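Bastska Issues Room-Reset Guideline for Furnished Short-Stay Units

March 31, 2020 - Bastska, which manages furnished short-stay apartments, has published a written guideline for clearing and resetting small bedrooms between guests. The guideline applies to 167 units at the Marti and Skilen properties and replaces the separate checklists used at each site since December.

The procedure fixes the order of work. Floor litter is collected first, then the wastebasket is emptied and relined, then the nightstand and bedding are attended to. Vacuuming comes last. Bottles are picked up by hand before any vacuum enters the room, and caps stay on until the bottle reaches the recycling point. The target time for the floor and wastebasket stage is 20 minutes per unit, including the trip to the collection room.

Liners must be folded over the full rim of the basket - a liner left bunched tends to slip when packaging or cardboard is pushed in.
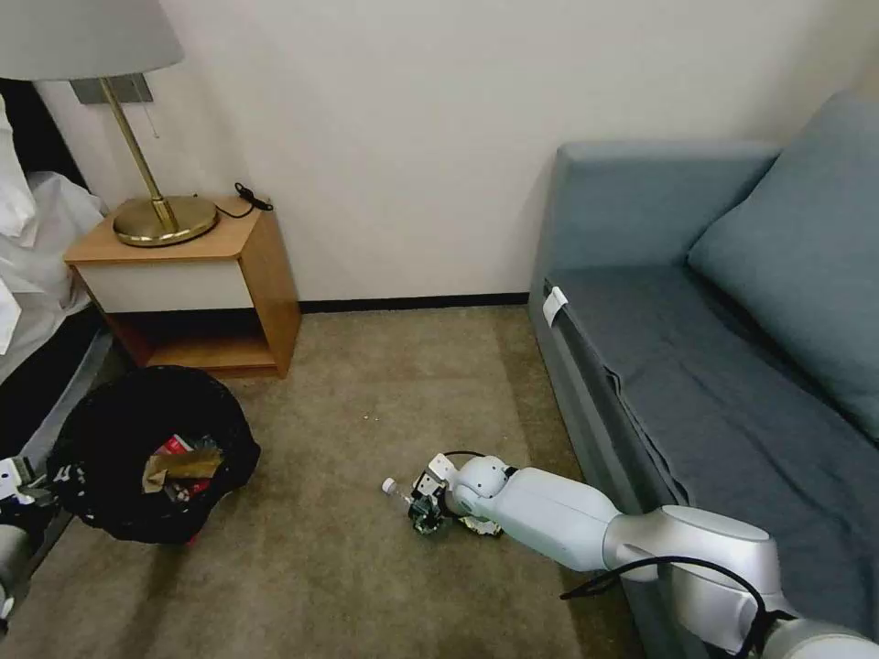
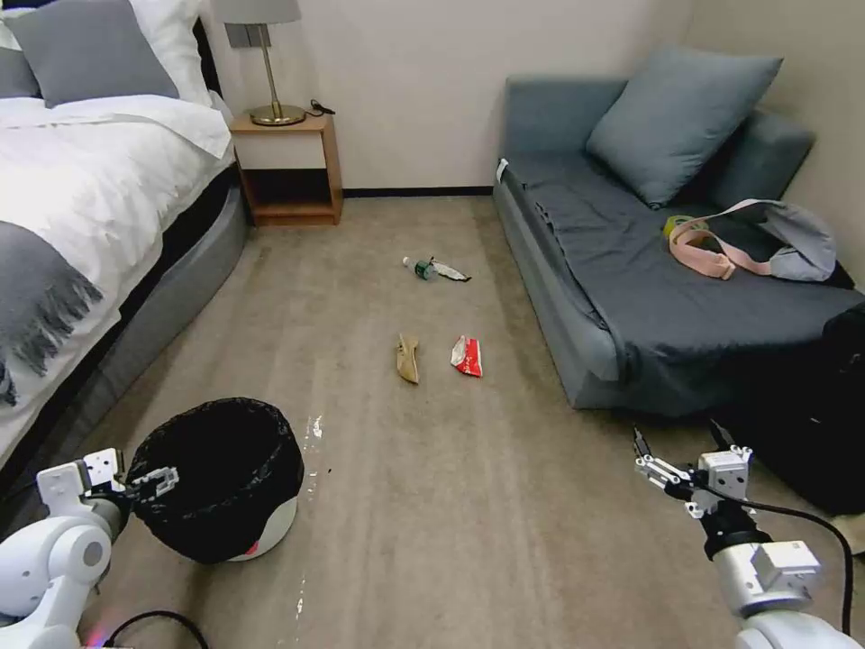

Guest bedroom with carpeted floor, wooden nightstand and brass-based table lamp.

Nightstands receive a separate entry. The open lower shelf is wiped and left clear, the drawer is checked for personal items, and cords on the top surface are coiled beside the lamp base. Staff are asked not to unplug lamps.

Where a room has a sofa bed in addition to the main bed, its sheet is removed and the seat is checked along the back and both arms. Bags found on a seat or on the floor are logged as guest property and are not opened. Throw blankets are shaken out, folded and returned to the foot of the bed.

The guideline was prepared with Prarkix, a supplier of housekeeping schedules, following a trial covering almost 200 room changes. It runs to two pages and will be kept in the linen closet on each floor. Printed copies are available from the Bastska property office on request.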